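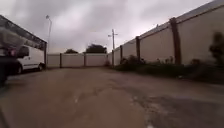 **Figure 2.** The service lane at the Derkcombe depot, looking toward the far wall, with a white van parked on the left.

### 4.2 The lane, and who now knows it

When Lundex put the yard patrol out to an autonomous vehicle, the tender listed the lane in Figure 2 as "Segment 14, straight, unobstructed, low complexity." The guards called it the back lane and had a good deal more to say about it. Most of this section concerns the distance between those two accounts, and the people who were sent to live in it.

The segment does look easy. A long paneled wall runs down the right side and another wall closes the end, so there are few ways to get lost and only one way out. What the tender left out is the ground. The surface is patched asphalt and gravel with no markings on it, darker in some places and rougher in others, and the weeds along the wall have opinions about where the pavement stops. The planning software had been tuned on a car park with painted lines. It treated a dark patch as a possible hole and a clump of grass as a possible curb, and on its first runs it proceeded down the lane in the manner of a guest crossing someone else's white carpet.

Before the change, a patrol meant one guard walking the depot twice a night and initialing a sheet at the gatehouse. Annunziata Bassi, who had the longest service of the guards we interviewed, described her method as "walk, look, don't trip." She knew which vans were habitually left under the canopy and could tell from the gatehouse door whether the lamp behind the building was working. None of this was written down. The sheet had a box for "all in order," and she ticked it.

The patrol vehicle, supplied by Jollora, has no such box. It sends an event to a screen whenever it slows, stops or fails to match what it senses with its stored map. Over the study period Segment 14 produced 846 events, more than any other part of the depot, and each one had to be opened and closed by a person. The closing menu offered "obstacle," "intruder" and "other." Guards chose "other" so faithfully that the supplier asked whether the remaining buttons were broken.

We coded the free-text notes attached to these events (the procedure is given in Section 3). Vegetation and surface came up most, followed by parked vehicles. Litter formed a small but spirited category of its own. Typical entries read "weed," "same weed," "van, ours," and, from Walid Ghanem on a long shift in September, "wall still there." Ghanem had applied for the job partly for the walking. By the time of our second visit he was spending most of the night in a chair, and he had bought a better chair with his own money.

It would be easy to file this under deskilling, and the site manager half expected us to. Our notes don't quite support it. The old knowledge of the lane was still in use; it had been moved indoors and cut into pieces small enough to fit a text field. A guard who had never walked the lane closed events slowly and often phoned a colleague. Bassi closed them at a glance, sometimes while eating. The company's dashboard recorded her as the most productive operator on the system, a title she received without visible emotion. Her pay grade stayed the same, as the grade was attached to patrol duties and the vehicle was now held to be doing those.

A second change was slower to appear. Since every hesitation by the vehicle produced work for somebody, the guards began to take an interest in making it hesitate less. They asked drivers to park tighter against the building. They picked up paper. Žofie Kratochvíl kept a pair of garden shears in the gatehouse and went out between events to cut back the verge, an activity found in no job description on file at Lundex. Asked under what heading she logged the time, she said "other."

We call this *tending work*: the unpaid or unlisted labor of keeping a place simple enough for a machine to understand. It resembles what Boutros staff described at the loading bays (Section 4.1), where pallets had to be squared up by hand before the automated trucks would consent to lift them. In both cases the cost saving had been worked out with the place already tidy. The Derkcombe business case assigned two hours a month to "site upkeep, misc." Kratochvíl's own estimate was higher, and was given with a gesture we have not attempted to transcribe.

Management was not blind to any of this. In our closing interview, the operations lead, Citlali Huerta, agreed that the guards were carrying work the contract had not foreseen, and proposed resurfacing the lane. The quotation for the asphalt was larger than the annual fee for the vehicle. At the time of writing, the shears remain in the gatehouse.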